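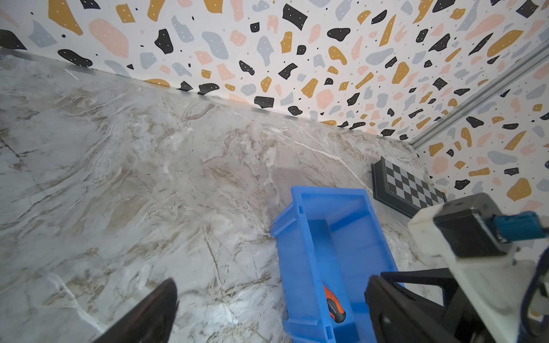
I have been trying to cancel my gym membership since June. The gym is called Strickland and I went 5 times, if you count the induction, and I do. That comes to a good deal more per visit than my haircut, and the haircut at least showed.

Joining took one click, done in bed with a cold. Leaving is a different department. The website has a page called Pausing Your Journey, which sends you to the app, which sends you to the website. If you keep going you reach a form with a box for your reason, minimum 400 characters. I've written job applications shorter than that. I put that I had moved to Dellden, which is true, and that there is no Strickland in Dellden, which is also true, and that left me 196 characters short. I filled the rest with a fairly warm account of the showers.

A week later they emailed to say they were sorry about the showers.

I rang. The hold music was one pan pipe tune and a woman telling me I was valued, and I had it on speaker for 86 minutes while I did the ironing, all of it, including two tablecloths I don't use. The man who picked up was very nice. He offered me a free month. I said I didn't want a month of any kind. He offered me half price on the Alline package, which has towels. I will admit there was a short silence at my end, as we have never been rich in towels.

In the end he said it had to be done by letter. A paper one, with a stamp, and had I seen the price of stamps? I had to buy a book of them at the Cliken garage, where I also bought a pasty, so the whole business has done nothing for my fitness.

The letter went off last month. This morning I had a text from Strickland saying they'd missed me and asking if I fancied a spin class at 6.30am.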